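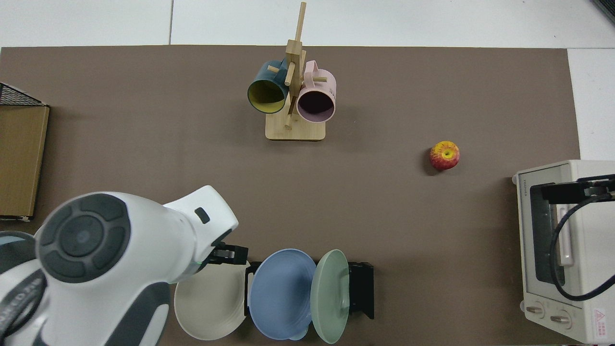
그림 4-2. 매트 위 배치: 머그 걸이, 오븐, 접시꽂이

4.2 조리대 정리 (머그 걸이 / 접시꽂이 / 오븐)

Lulleck 공유주방 비치품 안내서. 2023년 11월 12일 수정. 급하게 고친 거라 빠진 것 있으면 메모 남겨 주세요.

1. 매트부터. 갈색 매트를 흰 상판에 평평하게 깝니다. 상판 가장자리가 조금 보여도 됨. 들뜬 모서리는 손으로 눌러 줄 것.

2. 머그 걸이는 매트 위쪽 가운데. 나무 받침이 매트 밖으로 나가지 않게. 기둥 똑바로 섰는지 확인.

3. 머그는 손잡이를 걸이 못에 끼워 겁니다. 청록색은 왼쪽, 분홍색은 오른쪽. 한쪽에만 몰아 걸지 말것.

참고: 나무 걸이는 물에 담그지 않습니다. 마른 행주로 닦고 끝.

4. 토스터 오븐은 오른쪽 끝. 문 앞은 비워 두고, 문 여닫을 때 걸리는 게 없는지 한 번 열어 봅니다. 분홍색 손잡이만 잡을 것.

주의: 사용 직후 유리문 만지지 마세요. 빨간색·흰색 경고 스티커 떼지 말 것. 오븐 위에 행주, 종이 올려두기 금지.

5. 검은색 접시꽂이는 앞쪽 가운데. 접시는 세워서 꽂습니다. 왼쪽부터 베이지, 하늘색, 연한 녹색. 서로 조금 겹치는 건 괜찮은데 억지로 밀어 넣지 마세요. 이 나가면 교체 신청해야 됩니다(품번 1192, Vesine 창고).

6. 과일은 머그 걸이와 오븐 사이. 사과 하나 정도면 충분. 오븐을 오래 쓸 땐 다른 데로 옴겨 두세요.

참고: 접시꽂이 밑에 물이 고이면 매트를 걷고 상판까지 닦습니다. 매트 세탁은 4.3 참조. 여분 매트는 Badawi 선반 아래칸, 42번 상자.

7. 마무리 확인
- 오븐 조절 손잡이 둘 다 꺼짐 위치
- 머그 흔들리지 않음
- 접시 기울어 빠질 것 같으면 다시 꽂기

접시나 머그가 깨졌을 때: 맨손으로 줍지 말고 빗자루 사용. 조각은 신문지에 싸서 따로 버리고 비품 담당 Velimir Bošković 앞으로 메모. 내선 300.

4.3 매트 세탁
미지근한 물에 중성세제 조금. 비틀어 짜지 않기. 그늘에서 펴서 말립니다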